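Eleven nights without street lights

January 20, 2018

I moved to Idlow four years ago and I still learn new things about how this town works. This month I learned who is responsible for a street light. I thought it would be a simple question.

In December, in the week before the holidays, all the lights on our street went dark, from the bakery to the small bridge. The first evening I supposed it was a power cut, but the houses had electricity. My neighbor Pirjo Ojala called the town office the next morning. They told her the report was received and gave her a number, 934. She wrote it on a piece of paper and put it on her door, so that the rest of us could use the same number when we called. I called two times myself. Both times a polite person told me that the report was open.

On the fifth night Trilok Sandhu fell on the ice near the bridge and hurt his wrist. It was not broken, but he drives a delivery van and he lost more than a week of work. After this people became angry, and I think they were right.
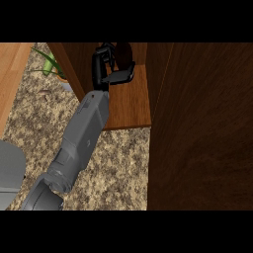 Who repairs the street lights in Idlow?

The town owns the poles, but a company called Canditz has the contract for the repairs, and the town must send every report to them by hand.

I know this only because Abhishek Tomar, who lives above the bakery, went to the public meeting and asked. Our report had been put in the list for single lamps, where the contract allows a long waiting time. A whole dark street belongs in a different list, and those must be repaired in two days. The woman from the public works office said she was sorry and moved it the same evening. The truck came the next afternoon. By my count we had 11 dark nights.

I do not want to write only complaints. The two workers who came stayed until after dinner time in very cold wind, and one of them explained to me that water had gone into an old cable box at the corner of Montes Street. He said the box should be replaced in spring. I have written this down and I will ask about it in spring.

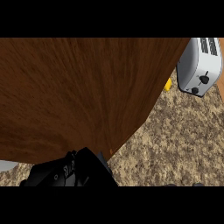

The long wooden edge, seen up close.

What I would like is that the form on the town website has one more question: is it one lamp or many? Yuk-lan Ng has written a letter with this request, and it is on the counter at the bakery if you live here and want to sign. When I was there yesterday the first page was full.

If you see a dark lamp, please report it anyway and keep your number. And if it is the whole street, say so clearly, and say it again at the end of the call.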